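Hurkovwood Supper Swap: Frequently Asked Questions

Last updated 2022-10-13

What is the supper swap?

It's a neighborhood meal trade, and we love it! You cook one big batch of something at home, pack it into family-size portions, bring it along on swap night, and go home with the same number of portions cooked by other people. You make one giant pot of chili and end up with chili, dumplings, a lentil bake and whatever Sunita has been up to with eggplant.

Who runs it?

Sunita Tillman started the swap in May with three households on Jara Street, and she still keeps the sign-up list. The rest of us pitch in with setup and cleanup. If you'd like to help, tell her at the door and you'll have an apron on before you finish the sentence.

Do I have to be a good cook?

No! You have to be a willing one. Some of our most popular portions are very plain: rice and beans, roast chicken legs, noodle soup with the noodles packed separately. If your own family eats it happily, bring it.

How many portions should I bring?

Anywhere from three to 10. Most new people start with three, and that's a great way to see how it all works. Ten is the limit so that the table has room for everybody's food and one dish doesn't take over the night.

How big is a portion?

We ask for 900 grams of a main dish, which feeds a family of three or one person with a healthy appetite for leftovers. Weigh your first one on a kitchen scale and fill the others to the same line. Sides and breads can be smaller, but mark them as sides and swap them for other sides, please.

What containers can I use?

Anything with a lid that seals and can go in a freezer. Don't send your grandmother's casserole dish, you may not see it again for weeks. We keep a crate of clean returned containers by the door and you're welcome to take what you need.

What goes on the label?

The name of the dish, the day you cooked it, every ingredient, and how to reheat it. Every ingredient means the stock cube too, and the spoonful of peanut butter you stirred in at the end. We have several people with serious allergies in the group and they read every word. 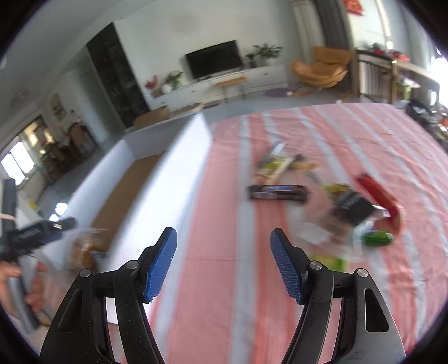
Are there foods I can't bring?

Please skip raw fish, raw eggs, home-canned food and anything with alcohol in it. Rice dishes are fine as long as you cool them fast and keep them in the fridge until you leave the house. Leftovers from a party or a restaurant don't count, even really good ones.

Can I ask for only vegetarian food?

Yes, and you'll eat very well. Vegetarian and vegan portions have their own end of the table, and the people who cook without meat get to choose from it first.

How does choosing work?

Everyone draws a number when they arrive. Number one picks a single portion, then number two, and so on down the line, and then we go around again until everything has a home. It takes a while and it's half the fun, because people start telling you how they made things and you leave with four recipes you didn't have before.

What does it cost?

Nothing beyond your ingredients. The room at Vadwood Hall is free for us on swap nights.

I signed up and now I can't come. What should I do?

Message Sunita as early as you can. If your food is already cooked, a neighbor can bring it and carry your swaps home for you. If it isn't, don't worry about it, just come next time.

Do you share recipes?

We do! The binder is up to 273 recipes and it lives on the shelf behind the coffee urn. Take photos of any page you like. The Clumero stew on the very first page is the one everybody asks for, and yes, it really does need that much garlic.

Can I bring my kids?

Please do. They're in charge of handing out the numbers, and they take it very seriously.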